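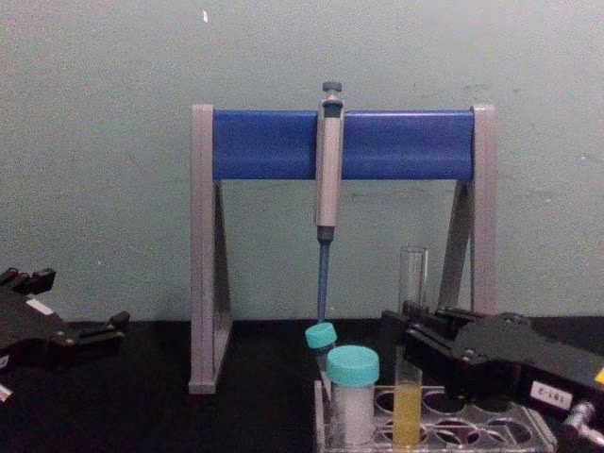 Teaching a robot to hang up a pipette

I've hung a pipette on its stand thousands of times and never given it a thought. Then I spent a morning at Clarner's workshop in Trenville, trying to do it through a pair of grippers, and I was hopeless!

The setup is called Cledus, and the idea is simple enough. A person steers both arms through a small lab chore, the cameras and joints get recorded, and each run becomes one example for the learning system to copy. The team has 564 good ones so far — they started in June — and they'd like 150 more before they train again.

My first go took ten minutes (a decent operator needs 2). I kept coming at the bar too low and bumping it, and I'd have sworn I was lined up perfectly. 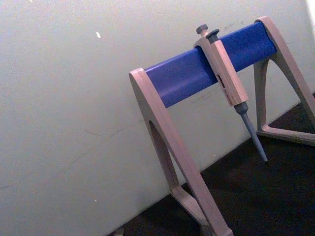

What fixed it was watching the wrist view instead of the main one. Everything's on a slant, which made me a bit queasy, but you get a much better idea of where the handle meets the bar.

I asked if they'd bin my clumsy runs. They keep some of them, labelled as misses, and the ones where I fumbled and then recovered are apparently worth having. The Salcedo data set they learned from was all tidy runs, and the first model trained on it froze whenever it drifted off course. Mine drifted plenty, so I've been asked back to do the tube caps.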